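June 13, 2023

So the theater program mailed back my application packet today with a note that my second headshot had come unstapled and could I please resend it. That is the whole reason I was up at the copy shop in Stumthorpe at eight in the morning wearing the shirt I slept in. I had the clerk print 2, in case the stapler lets me down again, and then I stood there reading my own resume on the counter like it belonged to somebody else. Stage manager, stage manager, assistant stage manager, Third Villager. I had forgotten all about Third Villager! I had one line (it was "He went that way") and I pointed the wrong direction on closing night.

Nkechi Nwankwo called while I was still in the parking lot. She finished the same degree I'm applying for and is now running the scene shop at Millent, and she wanted to know if I'd picked a directing concentration or a design one. I said directing. She made the noise she makes. Then she talked for a good long while about how the directing people never learn to read a ground plan, and how she had one last April who blocked an entire second act through a wall. I told her I can read a ground plan. She said we'd see.

After that I came home and ate cereal and did not work on the essay, and then I did work on the essay a little. 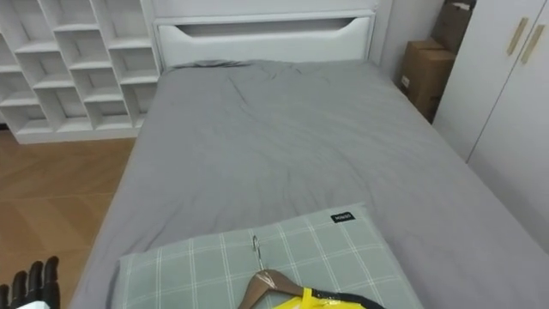

Word count: 926

That's the essay and not this diary, in case I look back and wonder. The limit is a thousand, so I have room for one more paragraph and no idea what goes in it. Right now it starts with my year at Anby, the community college, where I signed up for Intro to Acting to fill a gap between two math classes and ended up dropping both of the math classes. Then it goes into the touring job with the Rawat company, the van, the school gyms, the folding flats that pinched everybody's fingers. I like that part. We did 7 schools in one week once and I called every show from a cafeteria stool with a flashlight in my teeth, and I don't think I have ever been that happy or that tired.

The trouble is the part where I'm supposed to say what I want to do with the degree. I keep writing "teach" and then taking it out. I would like to teach, I think? I liked it when the gym kids came up after and asked how the lights knew when to change. But it looks so small on the page after all that van business, and then I put in a sentence about "fostering ensemble practice" and I want to throw the laptop in the yard.

Nkechi says to just write teach. She also says to cut the flashlight, and she's wrong about that.

The application fee is 100 dollars, which hurt. Paid it anyway, before lunch, so I couldn't talk myself out of it. Mom asked on the phone whether they give it back if you don't get in and I said no, Mom, and she said well then you'd better get in.

Tomorrow: post office, headshot, call about the transcript because Anby still has me under my old address. Last paragraph after that. I'm going to read the whole thing out loud in the kitchen first and see where I run out of breath.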